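Trendance Learning — Course handout, Unit 4
Looking after the two-arm cell: fingers, cables and the start-of-shift check
April 24, 2025

Okay, so last time we got through power-up and homing, and a few of you asked when we'd get to the part where things break. That's today. I've kept these notes close to what I said out loud in the session, so forgive the rambling in places (and bring a pencil, the margins are wide on purpose).

What we're working with

The cell is the two-arm mobile unit we've been calling the Drilon all term. Two arms, two wrists, a pair of black fingers on each. It spends its days in rooms that were laid out for people, so it gets dust, crumbs, fluff and the occasional sticker. I used to look after a bolted-down cell at Katsaros, fenced on all four sides, and the maintenance sheet fit on an index card. This one takes a full page!

Before you touch anything

Park both arms. Press the stop. Wait for the joints to settle, then put your hand on the forearm, not the wrist. I know the wrist is the handy bit to grab, but it's also where the connector lives, and I've replaced enough connectors.

If you're in a room with other people in it, tell them what you're doing. A parked robot looks a lot like one that's about to move, and they can't tell the difference from across the room.

Fingers

Wipe them with a dry cloth first, then a damp one. Look at the inside faces for shine — a shiny patch means the grip surface is wearing and things will start to slip. Pinch the two fingers gently and feel for play. A tiny bit is fine. If you can hear a click, tighten the finger screws and check again.

Swap fingers as a pair, always. Mixing an old one and a new one gives you a grip that pulls to one side, and then you'll spend an afternoon recalibrating something that was never out. We change ours at 3,000 grips, which the counter on the Emau controller keeps for you (second menu, scroll down, it's badly labeled).

Wrist sensor

Lens cloth only. No sleeves, no paper towel. If the opening looks hazy after you've cleaned it, write it in the log and leave it alone. Don't poke anything in there.

Cables

Most of our downtime comes from here, so slow down. Every cable that runs from a wrist back along the arm needs enough slack for the full reach and not so much that it snags on a chair back. Do this:

Run the arm to full stretch at slow speed and watch the loop at the wrist.
Fold it all the way back and watch again.
Roll the wrist both ways, stopping if the cable goes tight.
Feel along the jacket for flat spots or nicks.

Do the left arm, then the right. They're routed differently, so one being fine tells you very little about the other.
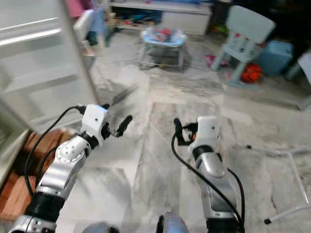 Fig. 1. Both arms reaching forward over the tile. Compare the cable looping down the outside of the left arm with the one along the left side of the right forearm.

I like doing the cable check in the room where the robot is going to work, once I've got a clear bit of floor. Look low as well as high. Thin metal legs on furniture are easy to miss, and so are small soft things on the floor — pick them up before you run the stretch test.

Logging it

Write down which arm, what you found and what you did. "Checked, OK" is allowed if you really did check. Allow some 60 minutes your first time through the whole page; it gets much quicker. If a fault comes back after you've cleared it, don't clear it again, call me over.

For next time

Read the section on joint torque limits and have a go at the worksheet on the back, at least the first half. We'll take a spare wrist apart on the bench, so closed shoes and no dangly bracelets, please.

Contact the course desk | © 2025 Trendance Learning | Back to top
We use cookies to remember your settings. Accept | Manage choices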